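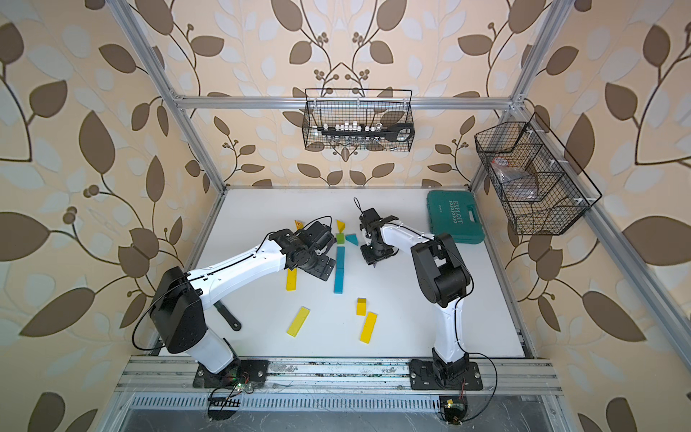 Paying part-timers for mandatory training on a day they don't normally work

Posted in Managing Staff > Training and Development
26 October 2020

stockroom_lead

I run the back office for a mail order business in Hinstead. Most of our people are part-time and work fixed shifts. The owner wants everyone to take the Jurkex manual handling course. It takes 4 hours and the trainer will only come in the morning, which means the afternoon crew would be coming in on their own time.

The owner's view is that the training benefits the employees and they get a certificate they can take to another job, so we should pay for the course and give them lunch, but not pay wages for those hours. I said I didn't think that was right. He told me to find out and write up whatever the rule is.

We also have 6 people who did the same course at a previous employer. Can they skip it, or does everyone have to sit through it again? And can I put people in two groups so we don't have to close the phones?

I'm not looking for a lawyer's answer, just what other places do.

Was this helpful? Yes / No

Brunton_payroll

If it's mandatory, pay them. I have done payroll for small employers for a long time and this one comes up every fall. For hourly staff, training time generally counts as work time unless it is outside normal hours, voluntary, not related to the job, and no other work gets done during it. All of those have to be true together. Yours fails on at least two, so the certificate doesn't change anything. Check your state labor office as well, as some states are stricter than the federal rule.

Other things to watch:

1. Overtime. Add the training hours to the regular shifts for that week before you confirm the date. If somebody goes over 40 because of it, you owe the higher rate. Most part-timers won't get close but check anyway.

2. Travel. If the course is at your own building, the trip in is an ordinary commute. If you send people to another site it can be different.

3. Lunch. A free lunch is nice but it isn't wages. If they are fully off duty while they eat, that time can be unpaid. If the trainer keeps talking through it, it is paid. 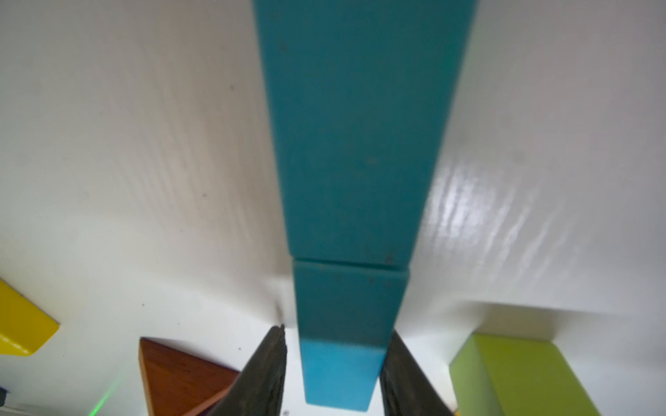 4. Minimum shift pay. A few states require a minimum number of hours when you call someone in. Four hours usually covers it, but look it up.

5. Records. Put the training on the timesheet under its own code. We just use TRN. Keep the sign-in sheet with start and finish times, and don't let people sign for each other.

On the group question, yes, split them. We always run two sessions and put one experienced person on phones for each.

11 people found this helpful

warehouse_mgr_retd

Agree with the above. Just pay it. We once tried calling it optional and then marked people down for not going, and we ended up paying it all back plus a lot of bad feeling.

As for the ones who already did the course, ask for the certificate and look at the date. If it's recent I would still have them come for the part that deals with your own site, meaning your own shelving, your carts and your loading area. A certificate from somewhere else doesn't cover that. Ask Jurkex if they will do a shorter session for those people. Ours did, but that was a different company and I don't know what yours charges.

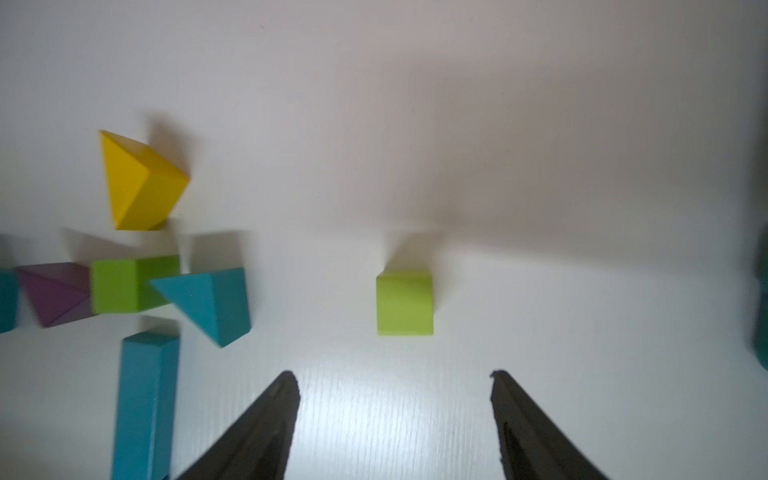 Wooden building blocks on a white tabletop

Also get the cancellation terms in writing. We were charged $200 because one group dropped below the minimum the week before.

2 people found this helpful

stockroom_lead

Thanks both. I did the math and the wages for the afternoon crew come to a little under $300, so it's a lot less than he was expecting. He has agreed to pay it. None of them go into overtime.

I've asked about the shorter session and am waiting to hear. We use Rorkix for timesheets and I can't see how to add a new code - if anyone knows where that setting is, please reply here or message me.

Brunton_payroll

I don't use Rorkix, sorry. In most of these programs only the account owner can add pay codes, so try it from his login.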